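Buscar en el manual… Ir

Imprimir esta página | Enviar por correo electrónico

Manual del cronómetro de asaltos Grindadar
Sección 4. Puesta en marcha en el gimnasio

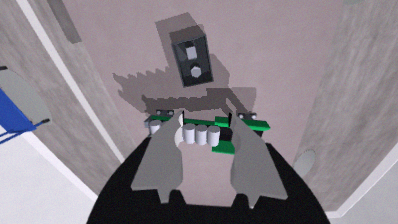 Antes de empezar, reúna la consola, la campana, el cable de la campana y el mando del árbitro. Si falta el mando, mire dentro de la caja de la campana, debajo del cartón, donde lo puso alguien con mucha fe en la curiosidad ajena.

4.1 Montaje

1. Fije la consola a la pared, fuera del alcance del saco más largo. Mida con el saco en movimiento.
2. Conecte la campana a la salida B. La salida A es para el marcador Stusley y con la campana solo produce un zumbido triste.
3. Enchufe la consola y espere a que la pantalla muestre dos rayas.
4. Mantenga pulsado INICIO hasta oír un toque corto.

PRECAUCIÓN: no se coloque junto a la campana durante el paso 4. El toque es corto – también es fuerte.

4.2 Programar los asaltos

5. Pulse MODO hasta que aparezca «ASL».
6. Elija la duración con las flechas. De fábrica viene en tres minutos, con uno de descanso.
7. Pulse DESC si quiere cambiar el descanso. La consola no acepta menos de 38 segundos, por mucho que insista el entrenador.
8. Guarde con OK. Si sale de la pantalla sin guardar, volverá a los tres minutos y alguien le echará la culpa al boxeador.

NOTA: el aviso de los diez segundos va activado. Para quitarlo, pulse MODO y DESC a la vez.

4.3 Volumen

9. Gire la rueda lateral hasta 70 para una sala mediana. El máximo está pensado para pabellones y para vecinos con los que ya no se habla.

4.4 Contador de asaltos

La consola suma todos los asaltos completos. Al llegar a 2.000 aparece «REV»: revise el martillo de la campana y apriete el tornillo central. El aviso se borra con OK, se haya apretado el tornillo o no. La consola es confiada.

Revisado: 3 de marzo de 2013

Comentarios de los lectores

Mpho Zulu: El nuestro va por 3.007 y sigue sonando igual. El tornillo lo apreté en enero, un poco tarde. ¿La rueda de volumen se vende suelta?

Marietjie Moodley: En el club de Grornstead tuvimos que hacer el paso 4 dos veces, con la primera no salían las rayas. Era el enchufe.

Mpho Zulu: Gracias, pero yo preguntaba por la rueda.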